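About Stokthorpe Computer Repairs

Stokthorpe is an independent computer repair and secondhand sales business. We look after desktops, laptops and small office networks for households, sole traders, clubs and schools. The workshop and the shop counter are in the same building, so the people who answer your questions are generally the people doing the work.

How we started

The business was opened by Evangelia Tsakiris and Maximiliano Troncoso, who had worked together in the service department of a larger retailer called Jarnov. When Jarnov closed its service department, a number of its customers still had machines under repair agreements and nowhere to take them. Evangelia and Maximiliano rented a shopfront, bought two of the old benches and took on those agreements. Some of the customers from that first year still come in.

For a while the business traded as Amaral Computers, after the street it was on. We changed the name when we moved to the present building. If you have an old invoice or warranty card with Amaral on it, we will honour it on the same terms.

Who we are

There are 7 of us. Evangelia runs the business side and handles contracts with schools and offices. Maximiliano is in charge of the workshop. Zuzanna Pawłowska does most of the laptop work, including screens, hinges, keyboards and charging ports. Jae-in Heo looks after data recovery and backups. Kgomotso Mtshali manages the counter and the secondhand stock, and is the person to ask for if you want to sell us a machine or check whether a part has come in. We also have two apprentices, who work under supervision and rotate between the benches and the counter.

What we do

Most of our work is ordinary: computers that won't start, that have slowed down, that have had something spilled on them or that need more storage. We also set up new machines, move files and email across from old ones, and organise home and office Wi-Fi. We do not repair phones, televisions or game consoles. If you ring about one of those we can give you the name of someone nearby who does.

We offer on-site visits to businesses within 30 kilometres of the shop. Home visits are available in the same area for people who find it hard to get a computer to us. Please book these ahead, as we only have one van.

How we charge

Assessment is free if you go ahead with the repair. If you decide not to, there is a flat bench fee, which is written on the job sheet you sign when you drop the machine off. After the assessment we call or email with a price. No work starts until you have agreed to it, and if we find something else along the way we stop and contact you again.

Labour on repairs is covered for six months. New parts carry the manufacturer's warranty, and we will handle the claim for you. We don't charge for the time if a repair turns out to be a loose cable or a setting that can be fixed at the counter in a few minutes.

Sometimes a machine isn't worth the cost of fixing. When we think that is the case we say so, and we will take the drive out and give it to you if you want to keep it.

Secondhand and recycling

We buy and sell used desktops and laptops, mainly ex-office models. Each is wiped, cleaned, tested and sold with a 23-point check sheet signed by whoever did the work. Stock changes every week and is not listed online, so it's best to come in or ring.

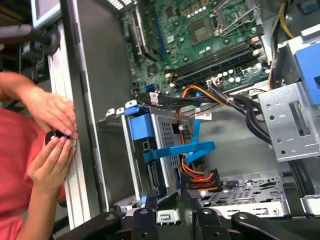 Inside a desktop case: processor socket, memory slots and motherboard.

Anything we can't resell is stripped for parts or sent to a licensed recycler. You can leave old computers, cables, keyboards and printers with us at no charge during opening hours. Please don't leave them at the door overnight. Monitors are accepted as well, provided the screen isn't broken.

Schools and community groups

We maintain computers for some 20 schools, libraries and community groups in the district. Each October we run a free evening class at the Wurkus Community Hall on backing up photos and documents, recognising scam emails and looking after passwords. Jae-in teaches it. Places are limited, and bookings are taken at the counter from the start of September.

Visiting us

The shop is open on weekdays from 8.30 am to 5.30 pm, with late opening until 7 pm on Friday. There is parking behind the building, with a ramp to the rear entrance. If you are bringing in a desktop, you only need the computer itself; leave the monitor, keyboard and mouse at home unless one of them is the problem. For a laptop, please bring the charger.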